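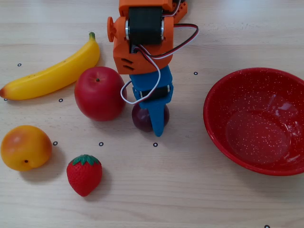

10/12/2022

The Kerka tabletop arm kit has now been in use on my bench long enough to permit a fair account of it. Several readers wrote in November of last year to ask whether the kit was suitable for a small teaching program, and I undertook at that time to purchase one and report on it. I paid the full list price of $844, and neither the seller nor the manufacturer has seen this post before publication.

**What is supplied**

The kit is sold by Randby as a set of 3D-printed parts in orange and blue, with servos, a controller board, a power supply and a bag of hardware. The buyer may print the parts at home from files, in which case Randby sells the electronics alone. I chose the printed set. The surfaces were clean and the holes were true, with the exception of one bracket that required a few minutes with a round file before the servo would seat.

The instructions are a printed booklet. The early chapters are very good. The chapter on the gripper is weaker, and the drawing that shows the finger linkage is too small to be of much use. Builders are advised to open the online version of that page and enlarge it. I assembled the linkage backwards on the first attempt and had to take it down again.

Assembly occupied the better part of two weekends. A person who has built a similar arm before would need less time.

**Wiring**

My principal complaint concerns the wiring. The leads for the gripper servo run outside the printed housing and hang in a loop near the fingers. There is no channel for them and no clip is provided. During the first evening of use the loop caught on the stem of an artificial banana and moved it. I have since shortened the slack as far as the lower joint allows, though a loop remains. Randby's support desk replied to my inquiry within a day and stated that a cable guide is being considered. I would encourage them to proceed with it.

**The trial task**

I selected a task that a beginner could set up without special equipment. A few pieces of play fruit are placed on a wooden table next to a red speckled bowl. The arm is to take the plum and leave it in the bowl, and the other pieces are to remain where they are. Small black ring markers on the tabletop allow the fruit to be returned to the same positions between attempts.

The plum was chosen with some care. It is small, round and glossy, and it tests the gripper more severely than the strawberry does, with its leaves and its textured sides.
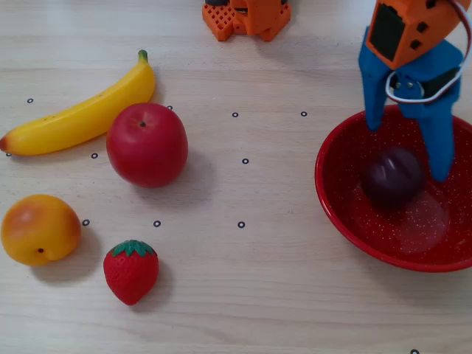 *The gripper open at the bowl, with the plum inside.*

I carried out 41 attempts under the standard program, with no changes to the factory speed settings. The plum was delivered to the bowl in all but four of them. In three of the failures the plum rolled away when the first finger touched it. In the remaining one the arm stopped short and reported a servo fault, which cleared on restart and has not come back.

The fingers are plain printed plastic and come to a narrow tip. They do well in tight spaces, and they can be placed between two objects that nearly touch. On a smooth round object they offer very little grip. I later added a strip of rubber tape to each fingertip and found the hold more secure, but those attempts are not included in the figure given above, as the tape is not part of the product.

**Software**

The arm may be operated through Kuvik, the control program that Randby includes with the kit. Positions are taught by moving the arm by hand and pressing a key to record each one. I was able to teach the complete plum task in a single sitting. The recorded positions may be edited afterward in a plain table, and a copy may be saved under another name. I recommend saving copies often. The undo command reverses only the last change, and I lost a good sequence in learning this.

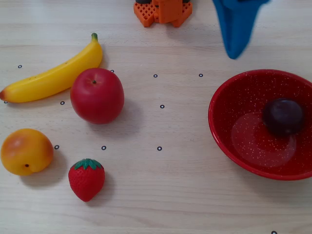
Kuvik also offers a return command that sends the arm back to its rest position from wherever it may be. The command takes the shortest path and does not consider what is standing in the way. Users should therefore teach a separate raised position and pass through it first. The booklet mentions this in a footnote on the last page. It deserves a place in the first chapter.

The program will hold up to 18 saved sequences. For a single household this is ample. A classroom with several groups sharing one arm would fill the list rather quickly and would need to export the older files.

**Comparison and recommendation**

I am frequently asked how the Kerka compares with the Magbanua arm, which I reviewed on this site previously. The Magbanua has its wiring inside the links and a quieter base joint. It is also supplied fully assembled, and a student learns correspondingly little from unpacking it. The Kerka is the more instructive purchase, and its parts can be reprinted when they break.

I recommend the kit to adults and older students who are comfortable with small screws and who have a clear table to give over to it. I do not recommend it for unattended use. Prospective buyers should order one spare gripper servo with the kit, as postage on a single part is high.

Questions may be left in the comments and will be answered as time permits. My edited copy of the plum sequence is available on request.

Mawar Goh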